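Step three: trimming your demos before training

I used to feed every recording straight into the policy and hope for the best. Don't do that! My first run used all 1,270 demos and the arm dithered over paper envelopes for ages – it had learnt my own hesitation (thanks, me).

So now I go through the wrist view and cut the dead time at the start, then anything after the grasp where I'm just waiting.

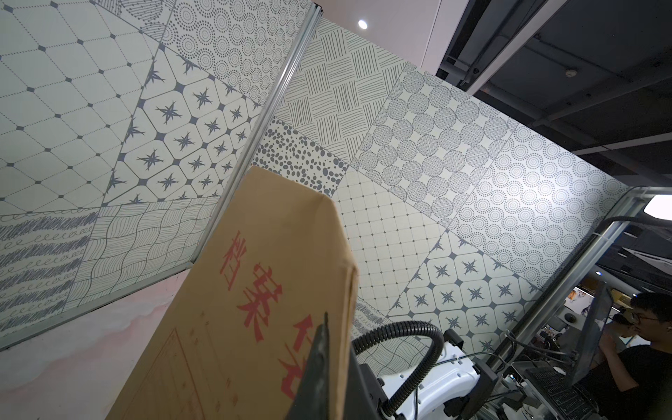
Once that's done, sort by length and bin the slowest 265. Josée Petrenko keeps hers for testing, and I've started copying her. Then retrain with the same settings, changing nothing else, and run 20 fresh trials before you touch the learning rate. Step four covers scoring them.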